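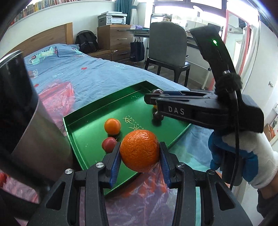

This site uses cookies to remember your settings. Accept / Manage

Reading time: 3 minutes

Kakalel bedside play kits: where we are in July

Hi Noémie, and hello to everyone at Lenden who reads these after you!

We have 14 families signed up now and kits in all of their homes, so the slow part is behind us (the delivery list took me most of a Wednesday, and I still managed to send two kits to the wrong end of Arsenault Street). Between them the families have written up 59 sessions. Some of the write-ups are a full page and some just say "good, again tomorrow," and I like both kinds.

The tray first, as that's where the most money went. We settled on the shallow green metal one with the raised rims and the yellow logo. The plain flat boards we started with were hopeless on a bed. Anything round went straight off the side and under the covers, and one dad told me he found a plum with his foot two nights later. With a rim, a kid can push a mandarin across to the other side and it stays put. The shine does show every fingerprint, but a damp cloth takes care of that.

What goes in the tray has changed too. My first list was all one size, and the sorting was over before the parent had sat down. The newer list mixes big and small and more than one kind of orange fruit: a dimpled mandarin, something smoother and smaller, a little red apple, a strawberry, a couple of dark cherries. Two oranges that aren't the same orange are great for talking over! Is it bumpy? Which one fits in your hand? A session runs 15 minutes if the child is tired and a lot longer if not.

Cherries turn out to be the favorite, and also the thing I worry about most. I've moved them to a separate page in the guide, with a note in bold that they are for older kids only, with a grown-up right there, and get counted back in at the end.

Then there's the question of space. I wrote the guide as if everyone had a clear bed and a clear floor, and of course they don't. Bedrooms have desks in them, and printers on the dresser, and backpacks, and bags hanging off things. So the new setup page asks for one patch of duvet the size of the tray plus a bit on the left for whatever is waiting its turn, and leaves the rest of the room alone.
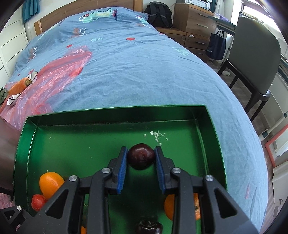
Montserrat Arriaga wrote back on the draft that the vegetables need a spot of their own. In her sessions the toy carrot always ended up in with the fruit, and then the whole thing became a conversation about the carrot. She'd put a bowl beside the tray and call it the garden, and she asked if we could drop the line about clearing away the bags first, as her two like unpacking as much as they like sorting.

I've taken both ideas. The garden bowl goes in the next printing, and unpacking is now step one.

Money: we're nearly 200 dollars under on the trays, thanks to Brondever letting us have the slightly scratched ones. I'd like to move that over to extra bowls if you're okay with it. Printing came in right on budget. Postage didn't, and I'll send the receipts separately once I've found the last one.

Still to do before the next report: the large-print guide, a shorter feedback sheet, and a phone call to the three families who haven't sent anything in yet. Could you let me know about the bowls by the end of the month? The order has to go in then.

Contact | Privacy | © Kakalel | Back to top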